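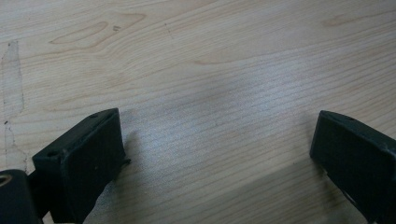 Light wood table, main room, with the gray stain along the left side.

Hi Charmaine,

Quick update on the Quintana furnishing money, dated 6 February 2026 so you can file it with the others. The tables are in and I'm so pleased with them! We went with the pale wood from Plernusano (the Wedville shop couldn't promise delivery before September) and the grain is lovely, all long lines and soft ovals. The stain is on my list. It looks like an old water mark to me, and I'd like to try a light sanding before we pay anyone to refinish the top.

On the money side, we had 1183 dollars set aside for tables and spent 1017, delivery included. I'd love to put what's left toward coat hooks and a shelf by the door — hats and small bits and pieces keep ending up on the tables, and people need the space to work. Eltisstead has a plain shelf that would fit between the windows.

I've also started a display corner, which is slower going. I have 2 stands picked out and can't decide between them, so expect an email from me about that. The round wire-frame piece in the middle of the table below is the sort of thing I want up there, next to the knitted pieces. 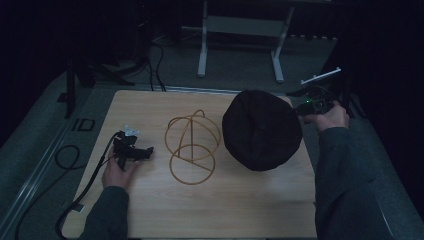 Will the leftover money cover both the hooks and the shelf?
It should cover the hooks and most of the shelf, and I'll check with you before ordering anything that goes over.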